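Milk spots on silver rounds, do they get worse in capsules?
Coin Collecting Help > Storage and care
Posted 2/11/23 by Monholm

Hi all! I bought a tube of 20 one-ounce silver rounds in March, my first proper purchase, and I've been putting them into capsules as I get time. Love looking at them! Trouble is, three now have cloudy white marks near the rim that I swear weren't there when I opened the tube. They're kept in a bedroom cupboard, no damp that I know of. Is it something I've done, and can I get the marks off without wrecking the finish?

Jitlow
Milk spots. Just about everyone who collects silver gets them sooner or later, so don't beat yourself up. Leave them alone is my advice. Dip might shift the colour of the rest and the spot will still be sitting there.

Rosach
Welcome to the hobby, you've picked a great corner of it! Jitlow is right about leaving them be. Most people put the spots down to residue left on the blank before it's struck, so your capsules are very unlikely to be the cause. I've got 69 rounds in my own cupboard and 13 of them have spotted, some in capsules and some still in the tube they came in.

A few things I'd do all the same. Hold them by the edge, wear cotton or nitrile gloves, and check that your capsules are the right size so the coin doesn't rattle (a loose one will pick up hairlines, and those bother me far more than a bit of white).
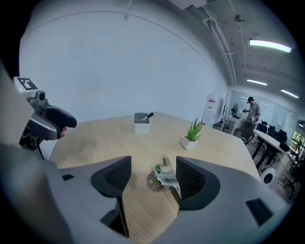
Skip the PVC flips too, the soft floppy ones. They go sticky and leave a green film, and that really can eat into the surface. I keep a little packet of silica gel in each box and swap it every March, easy to remember!

As for value, a round sold for its silver should still fetch close to the metal price with a spot on it. Proofs are a different story. Enjoy them, spots and all!

Simões
Pencil eraser worked on one of mine but it left a dull patch so maybe don't. There's a long thread on this, number 2301 in the archive, with heaps of before and after pics.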